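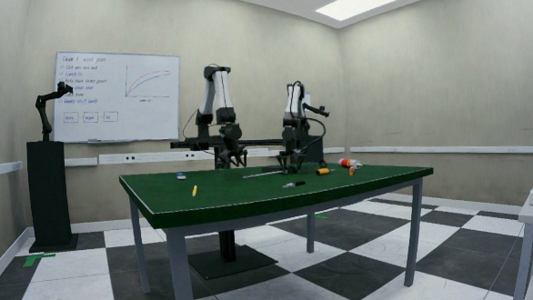

Simulated bench, two arms on one rail, pens and small tools to pick up

Can a machine tidy a workbench yet? (Shop Floor & Home Automation)

benchmoth
Posted Monday, 7:40 pm

OK, I have to share this somewhere, because my family is tired of hearing about it! I've been playing with a simulated two-arm setup in the evenings, and the job is the most boring one you can think of: pick up the junk on the table. Markers, a can on its side, a skinny silver thing that looks like a screwdriver. It's the same mess I leave on my own bench every Friday — and I would pay real money to have it gone by morning.

My claim, and go ahead and fight me on it: we're closer on this than on dishes or laundry. Small hard objects keep their shape. A marker is a marker whichever way it's pointing. I ran 39 resets of the pens-only version last week and it cleared the table in most of them. Five years ago I couldn't get one arm to pick up one block.

Siqueira_fan
Most of them, meaning what?

benchmoth
Fair! 24 out of 39, if you let me count the ones where a pen got dragged to the bin along the felt before it got lifted. Fewer if you're strict.

oldlathe
I run a small shop and I'd love to believe this. But pens are the easy part. My bench has swarf, oily rags, a tape measure with the tape hanging out, and three hex keys that look the same from above and go in different slots. Sorting is the chore. A bin full of everything is just my bench with walls.

We had a sales rep from Hosell in to show us a tending cell. It loads blanks all day and does it beautifully. I asked if it could put the calipers back in their case and he laughed. Quote was for the loading only, too.

tinafromreceiving
Our place in Bomville put in a Mornonard cart to haul totes between the dock and the racks and I adore it. It's the best coworker I have. So I don't agree with the doom, oldlathe, there are machines doing chores in shops right this minute. They're just doing one chore each. I'm fine with one chore each! My dishwasher only does one.

oldlathe
Sure, and a dishwasher needs me to load it. Loading is the part I hate.

tinafromreceiving
OK that got me.

benchmoth
Ha, yes, loading is where all the fun is. It's why I went with two arms. With one arm, anything flat on the table is a pain, you keep poking at it from above. With two you can in theory hold one end and work the other, or pass a thing across when it's out of reach.

What I have going now is harder than the pens. Pliers or a clamp (I've been calling it pliers) lying flat, the orange-handled screwdriver close by, and the two grippers so near each other they almost touch. Getting them into that spot without a collision took me longer than everything else combined. My reset count on the mixed-tool version is up to 880 and I'm still nowhere near the pens-only numbers. But some of those runs are gorgeous, you'd swear it knew what it was doing.

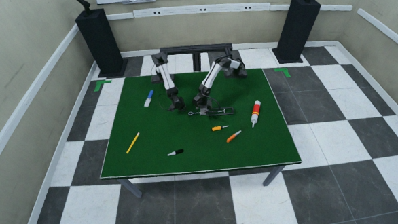

Heloísa Bastos
I'd push back on the word "closer." In my experience a tidy-up that works six times in ten is a chore I now have to supervise, and supervising is slower than doing it. I clear my bench in 2 minutes. What does yours take?

benchmoth
Roughly 15 minutes on a good run, for the mixed tools. I know, I know. But I'm asleep while it's doing it! Speed matters a lot less to me at night. I do take the point about supervising. If it drops the screwdriver on the floor at 3 am it's going to sit there until breakfast.

Heloísa Bastos
Then I'd measure how often you have to step in, and forget the clock. I'd be happy with slow if I never had to go check on it. And real felt drags, real pens roll. Have you tried any of it outside the simulator?

benchmoth
Not yet. Hoping for July, with one arm first. I'll post the ugly numbers too, promise.

oldlathe
If you do, throw in a tape measure with the tape out. I want to see that one.

Siqueira_fan
And a rag. Please do a rag. Cloth is where every one of these I've tried just gives up and pinches air.

benchmoth
Tape measure yes. Rag... let me get the screwdriver first.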